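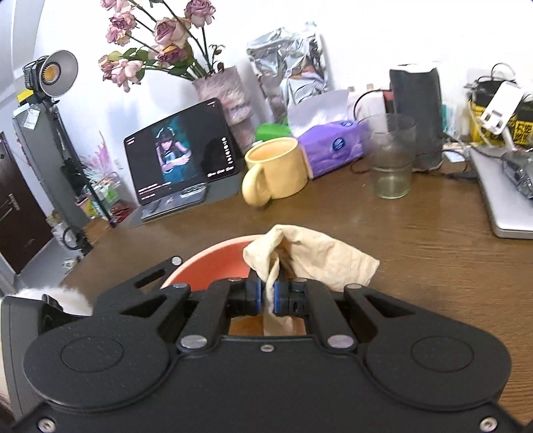
Household Textiles, Unit 5: Caring for cotton and linen

Notes by Yara Mahasneh, Fluscombe Adult College

Reading before the session: Gebremichael, chapter on plant fibres, up to p. 52. The section on dyes can wait until October.

Cotton and linen are both mainly cellulose. Cotton comes from the seed hairs of the plant, linen from the stem of flax. Both get stronger when wet, so they stand up to washing better than wool or viscose, which get weaker.

Creasing
Cellulose fibres have little spring. When a cloth is folded or squeezed, the bonds between the chains break and form again in the new position, and the crease stays. Water loosens these bonds. This is why a damp cloth irons flat and a bone-dry one does not. Linen creases more sharply than cotton of the same weight.

Shrinkage
Yarns are stretched during weaving and relax in the first few washes. Allow 5 per cent on the length for untreated cotton, and more for loose weaves. Wash cloth before cutting it. Hem afterwards.

Washing
Whites and unbleached cloth can go at 60 degrees. Coloured cloth is safer at 40 — check the label first. Chlorine bleach will yellow some crease-resistant finishes. Rinse well, as soap left in the cloth scorches under the iron.

Stains
Tea and coffee: cold water first, then a normal wash.
Egg and milk: cold water only until the mark has gone. Heat sets protein.
Grease: a little washing-up liquid rubbed in, left for ten minutes.
Rust: lemon juice and salt. Test on a hem.

Storage
Store clean, dry and without starch, which attracts silverfish. Refold along different lines twice a year. Linen kept on one fold for years will split there — see the Plesberg tablecloth in the sample drawer, item 139.

For next time
Bring two squares of plain cotton from the same piece, one washed and one not, and a ruler marked in millimetres. Worksheet 2 is due at the start.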